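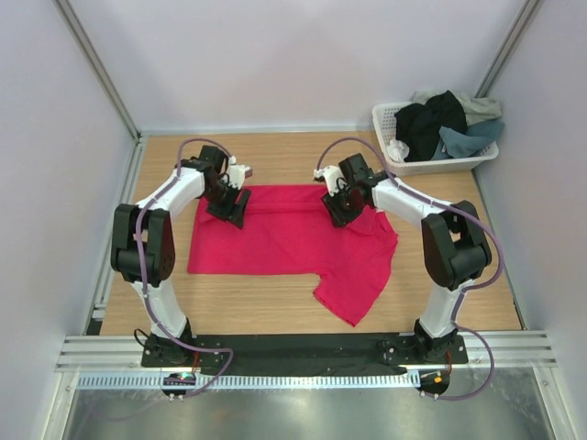 T-shirt folding is the reduction of a short-sleeved knit garment to a compact, usually rectangular shape for storage, sale or transport. The term covers flat folding, file folding (in which the finished piece stands on edge) and rolling.

Preparation

The garment is spread on a firm, level surface with the sleeves extended and the side seams aligned. Jersey, the usual T-shirt fabric, stretches more across its width than along its length, and pulling at one shoulder alone tends to skew the body. Tension is normally applied at both shoulders together.

Flat fold

Each side is turned toward the center line, with the sleeve doubled back on itself. The hem is then brought up to the collar in 2 stages. The Skuldale fold differs in that the hem is turned first, forming a pocket that later holds the collar end.

Bunching and creasing

A shirt left gathered retains creases along the lines of compression, most visibly in saturated solid colors. Double-stitched hems are thicker than the adjoining cloth and can be located by touch in a bunched garment, making them a common starting point for spreading it out again. 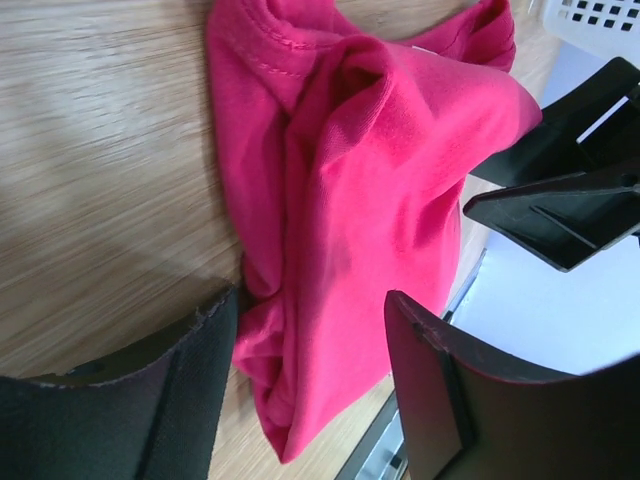
Madalena Brandão disputes the preference for hems, arguing that the shoulder seams are easier to find and leave less twist in the body once the shirt is lifted. Ívar Norðdahl's handbook for the Rilis laundries gives both methods without ranking them.

See also: Ulance roll; Folding board; Jersey (fabric)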